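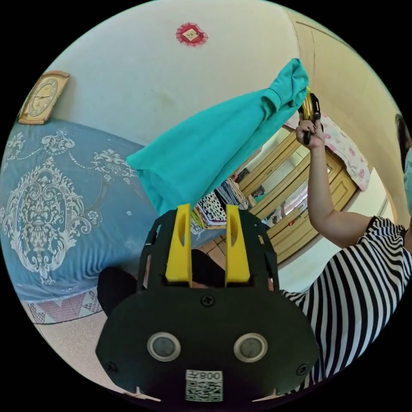
The June mending table is on!

If you've been carrying around a shirt with a popped seam since the holidays, June is your month. The mending table is back at the Utholm library annex, doors open at 6 p.m., and I could not be happier about it. We had to skip the spring one while the floors were being redone, and I think every single person who stopped me at the grocery store asked when it was coming back. Well, it's coming back!

For anyone new to the newsletter, the mending table is very simple. You bring clothes that need fixing, you sit down next to people who like fixing things, and you go home with something you can wear again. You don't need to know how to sew. Birdie Mercado learned to thread a needle at our very first one, and this time she's running the hemming corner (she's terrific at pants, bring her your pants).

Marisol Ticona is going to show us visible darning, the kind where the patch is a bright little woven square and you want people to see it. She did the elbows of her old gray cardigan in orange and pink and I've been jealous of that cardigan for two winters now. She'll have yarn scraps to share, but if you have a color you love, bring it along, even a yard or two will do a small hole.

Casimiro Marín will be on buttons and zippers. His advice on zippers, which he has repeated to me many times, is to try a pencil first. Rub the point of a plain pencil up and down the teeth on both sides, work the pull back and forth a little, and see if it loosens up before you go tearing out the whole thing. I tried it on my rain jacket and it zips like new! He also says to please check your pockets, because last time he found a sandwich.

A few things about what to bring. Clothes should be washed and dry, and it helps so much if you mark the problem spot with a safety pin or a bit of tape, since small holes have a way of hiding once you're sitting under the lights. Knits, jeans, work shirts, kids' clothes and tote bags are all fine. Leather and heavy coats are hard for us, our machines just won't go through them. If you have a wedding dress, call first, we'll talk.

We've got 3 sewing machines now, including the old green one from the Cifuentes shop, which runs beautifully after Randa Awwad cleaned out what looked like a whole lifetime of lint. And the button jar keeps growing. Anas Salameh sat down and sorted 1,000 of them by color over the break, so if you're missing one brown button off a favorite coat, there is real hope. Bring the coat anyway, even though I said no coats. Buttons are different.

There will be tea, and Birdie's lemon bars if she gets to them before her kids do. Kids are welcome too, and we'll have felt and big blunt needles for the little ones.

No sign-up needed. Come at six, or come late, we usually stay until the last hem is done. If you have spare thread, good scissors or a lamp you could lend for the evening, leave word for me at the annex front desk.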